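**Luvlow 80 — Android handset, product page**
Page revised March 2023. Covers the retail unit and the Drutside carrier variant. Differences between the two are listed under Variants.

The Luvlow 80 is a mid-size phone with a flat display, a replaceable battery and a side-mounted fingerprint reader. It replaces the Luvlow 60 in the catalog. Accessories for the older model do not fit, with the exception of the charger.
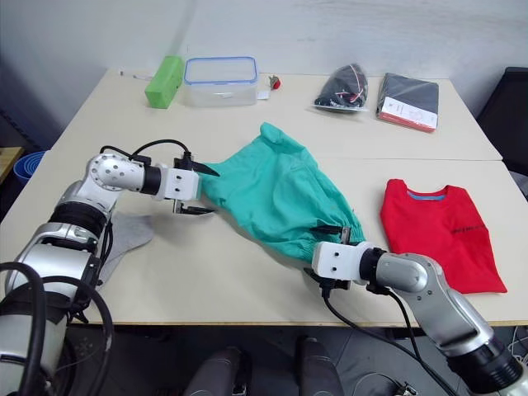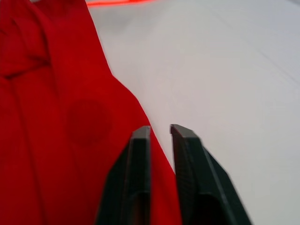
## Summary of specifications

| Item | Value |
|---|---|
| Operating system | Android 13, stock launcher |
| Display | Flat OLED, adaptive refresh |
| Main camera | 48 MP, optical stabilization |
| Secondary camera | Ultrawide, fixed focus |
| Front camera | Single, punch hole, top left |
| Charging | 18 W wired, USB-C |
| Wireless charging | No |
| Weight with battery | 200 g |
| Fingerprint reader | In power button |
| Headphone jack | Yes, bottom edge |
| Memory card | Yes, shared tray with second SIM |
| Notification light | Yes, single color |

Weight is measured with the standard battery and one SIM installed. The extended battery adds to both weight and thickness and comes with its own back cover.

## Display

The panel is flat to the edge of the glass. Curved panels were tested during development and dropped after repeated problems with screen protectors and accidental touches along the long sides.

Refresh rate is adaptive by default. It can be fixed at the low or high setting under Settings > Display > Motion. Fixing it at the high setting shortens battery life noticeably, and we suggest leaving it on adaptive unless a specific app stutters. Two apps are known to do this; both are listed in the release notes.

Brightness is controlled by a sensor above the earpiece. Thick protectors without a cutout will cover the sensor and cause the screen to stay dim. The protector sold on this site has the cutout in the correct place.

Color can be set to Natural or Vivid. Natural is the factory setting. There is no white balance slider in the current software.

## Battery and charging

The battery is held by a tab and can be removed without tools once the back cover is off. Power the phone down first. Removing the battery while the phone is on will not normally cause damage, but any file being written at that moment may be lost.

Charging is limited to 18 W regardless of the charger used. A higher-rated charger is safe and will not charge the phone any faster. Expect the last part of the charge to be slow; this is set in the charging controller and can't be changed by the user.

An optional limit stops charging at 80 percent. It is intended for phones that spend most of the day on a cable, such as those used at a counter or in a vehicle. The limit is off by default.

Replacement batteries carry a date code on the label. Batteries stored for a long period should be charged fully before the first use.

## Cameras

The main camera saves at reduced resolution by default, combining pixels for better results in low light. Full 48 MP output is available from the camera menu under Resolution. Files at that setting are large, processing takes longer, and zoom is disabled.

The ultrawide camera has fixed focus and does not work well for close subjects. Use the main camera for documents and labels.

The front camera has no autofocus. Video from the front camera is stabilized electronically, with a small crop.

Raw capture is supported on the main camera only, through third-party apps. The built-in camera app does not save raw files.

## Fingerprint reader and unlocking

The reader is built into the power button on the right side. It works with either hand, but most left-handed users will want to register an index finger as well as a thumb. Up to five fingers can be stored.

A setting named Press to Unlock requires the button to be pressed before the reader becomes active. With it off, the reader responds to touch alone, and the phone may record failed attempts while being carried. After several failed attempts the phone asks for the PIN. If this happens often, turn Press to Unlock on.

Face unlock is available but uses only the front camera. It is less secure than the fingerprint reader and can't be used to approve payments.

## Calls and network

Both SIM slots support 5G, one at a time. The second slot shares its tray with the memory card, so two physical SIMs and a card can't be used together. An eSIM may be used in place of the second SIM, leaving the tray free.

Wi-Fi calling depends on the carrier. If the toggle is missing from the menu, the carrier has not enabled it for this model. Contact the carrier in that case — we have no control over the setting.

## Software and updates

The phone ships with Android 13 and no third-party apps on the retail unit. Security patches are delivered every second month. The next feature update is planned for May and adds call recording (where permitted), a one-handed keyboard layout and a fix for the alarm volume fault described below.

The bootloader can be unlocked on the retail unit. Unlocking erases all user data. It does not void the hardware warranty, but faults caused by unofficial software are not covered.

## Known issues

- Alarm volume returns to the middle setting after a restart. Set it again manually until the update is installed.
- The notification light stays on after a missed call has been cleared from a paired watch. Waking the screen turns it off.
- Some memory cards formatted in other phones are reported as read-only. Reformatting in the Luvlow 80 resolves this. Copy the files off first.
- With a wired headset connected, the FM radio app may start with the sound muted. Press volume up once.

## Variants

**Retail unit.** Unlocked, dual SIM plus eSIM, no added apps. Available in gray and dark blue.

**Drutside variant.** Locked to the Drutside network for the first contract period. Single physical SIM plus eSIM. Three Drutside apps are installed; two can be removed and one can only be disabled. The bootloader can't be unlocked. Updates are released after Drutside has approved them and normally arrive later than on the retail unit. Gray only.

The hardware is otherwise identical, and all cases, covers and batteries fit both.

## In the box

- Phone
- Standard battery
- Cable, USB-C to USB-C
- SIM tool
- Printed safety sheet

No charger is included. Any USB-C charger from the Luvlow 60 may be reused.

## Accessories

- Extended battery with cover
- Atanasov folding case, with card pocket. The case covers the notification light when closed.
- Atanasov clear case. Raised edge around the camera, open at the bottom for the headphone jack.
- Flat screen protector with sensor cutout, pack of two
- Cillcombe vehicle mount. Fits the phone with or without the clear case. It does not hold the phone securely in the folding case.
- 18 W charger, US plug

## Repair and spare parts

The back cover, battery, SIM tray and charging port board can be replaced by the owner. The port board is held by screws and one press-fit connector, and the service guide shows the order of removal. Display replacement requires heat and should be left to a repair shop.

Spare parts are ordered by the part code printed inside the back cover, below the battery. Codes ending in D are for the Drutside variant and apply to the SIM tray only.

Opening the back cover does not affect the warranty. The seal over the display connector must be intact for a display claim to be accepted.

## Ordering notes

Retail units ship from our own stock. Accessories from Atanasov and Cillcombe ship separately and may arrive on a different day. Returns are accepted unopened or opened, provided the phone has been reset and removed from any Google account. Units returned with an account still attached are held until the account is removed, and the refund is issued after that.

Orders of 200 units or more are handled outside the web store. Send the quantity, color and delivery address to Drita Gashi in business sales using the contact form, and select Volume Order as the subject. Custom startup screens and preinstalled apps can be quoted at the same time.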